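Tesard (recording kit)

Tesard is a head-worn recording kit for teaching household tasks to robots, made and rented out by the company Dalow.
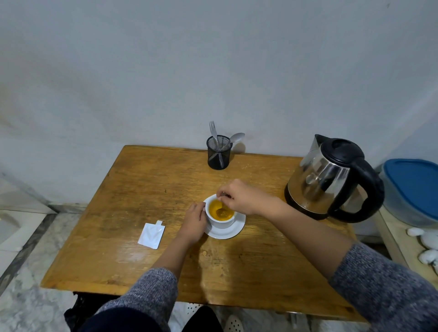
Stirring a cup of what looks like tea at a wooden table, from the viewpoint of the head.

The kit is used by laboratories and companies which need examples of ordinary work done by human hands. A person wears it on the head and does a task in the usual way, for example preparing a drink, laying a table or folding clothes. The recordings are later used as training material for robots with two arms. Tesard is sold together with a checking and labelling service named Kiani, and the two names are often used as if they were one product.

Contents
1 History
2 Parts of the kit
3 Use
3.1 Preparing the place
3.2 Recording
3.3 Typical tasks
4 The Kiani service
5 Models and prices
6 Reception
7 See also

History

Dalow began as a small workshop in Dolesano, where it repaired conveyor belts and weighing machines for food packers. Its first work with robots was a gripper for soft fruit, which stayed on sale for a short time only. During the testing of the gripper the workshop needed many examples of how packers pick up and turn a fruit. Fixed cameras above the belt did not give good results, as the packers leaned forward and their heads covered the hands. A camera was therefore fastened to the front of a safety helmet.

The helmet was replaced by a band of soft rubber, and the band was offered to other firms under the name Tesard. The first model needed a cable to a computer carried in a backpack. The second model, which was introduced in November, records on a memory card in the unit itself and needs no computer during the work. The gripper was withdrawn in the same month.

Parts of the kit

The complete kit is delivered in a hard case and contains:

Head unit with camera and microphone (the microphone can be switched off)
Rubber head band in two sizes
Battery, worn at the back of the band
Charger with exchangeable plugs
Memory card and card reader
Printed board for calibration
Task cards in a ring binder

The head unit and band weigh 343 grams together with the battery. The camera looks downwards at a fixed angle, so that the hands stay visible when the wearer sits at a table. The angle can be changed with a small key, but the instructions advise doing this only between sessions, and the calibration has to be repeated afterwards.

There is no screen. A lamp on the left side of the unit shows green when the kit is ready and red when it is recording. The wearer cannot see this lamp without a mirror, and for this reason the second model also gives a short sound at the start and the end.

Use

Preparing the place

Dalow recommends a room with even light and a table which is not too shiny. It does not recommend clearing the room. According to the handbook, objects which have no part in the task should stay where they normally are, so that the robot will later meet them without difficulty. Faces, letters and screens should be kept out of view, and the handbook has a separate page on pictures hanging on the wall.

The calibration board is held in front of the camera at arm's length and turned slowly to each side. It takes less than a minute. It must be done again when the band has been taken off.

Recording

Each recording contains one task. The wearer reads the task card, starts the unit with the button on the band, does the task and presses the button again. Most recordings are shorter than 5 minutes. The wearer is asked to work at normal speed and not to show the hands to the camera on purpose. Mistakes are not cut out. If a spoon falls down, it is picked up and the work continues, and the Kiani staff mark the place afterwards.

Sleeves are mentioned several times in the handbook. Long loose sleeves can hide the wrist, and the software has more trouble in finding the position of the hand. They may be pushed up, but the wearer does not have to change clothes.

Typical tasks

The binder is divided into kitchen, table, laundry, desk and workshop. Drinks form the largest part of the kitchen cards. Stirring is regarded as a useful task, since the two hands have different duties: one holds the cup steady and the other moves the spoon with the fingertips. The spoon is thin, the end of it is hidden in the liquid, and the movement is small. Pouring from a kettle has its own card, and beginners are advised to practise it with cold water.

Other cards cover opening a sachet, putting cutlery into a holder, closing the lid of a storage box and wiping crumbs from a table.

The Kiani service

Kiani is included for the first 3,000 recordings of every rental contract. The customer sends the memory card by post or uploads the files. The staff remove recordings which are too dark or in which the hands leave the view for a long time. The rest is divided into steps, and each step receives a short sentence in English, such as "hold the cup with the left hand" or "stir with the spoon".

The files are returned within 7 working days. The customer can object to a label, and the recording is then looked at by a second person. Kiani does not train robots and does not supply ready control programs, although this is sometimes expected by new customers.

Models and prices

Tesard 1: cable and backpack computer. No longer made, spare bands still available.
Tesard 2: memory card, sound signal, exchangeable battery. Current model.
Tesard 2 W: the same as Tesard 2 with a wider lens. Rental only.

The price list is sent on request. Schools pay a lower rent, but they have to return the kit during the summer holidays, when Dalow services the batteries.

Reception

Users have praised the light weight and the task cards, which can be understood without training. The rubber band is less liked. It becomes warm in long sessions and does not sit well over thick hair, and a cloth band has been asked for more than once. People who wear glasses report that the lower edge of the unit touches the frame.

A second point of criticism is the missing information on force. The camera shows where the fingers are, but it does not show how hard they press, and a robot which learns only from such recordings may hold a thin cup too firmly. Dalow has answered that a glove with sensors would change the way people work. Some laboratories use Tesard together with a glove of their own, and the file format permits an additional track for this purpose.

See also

Learning from demonstration
Wearable camera
Robot gripper
Hand tracking

This page was last changed on July 6, 2026.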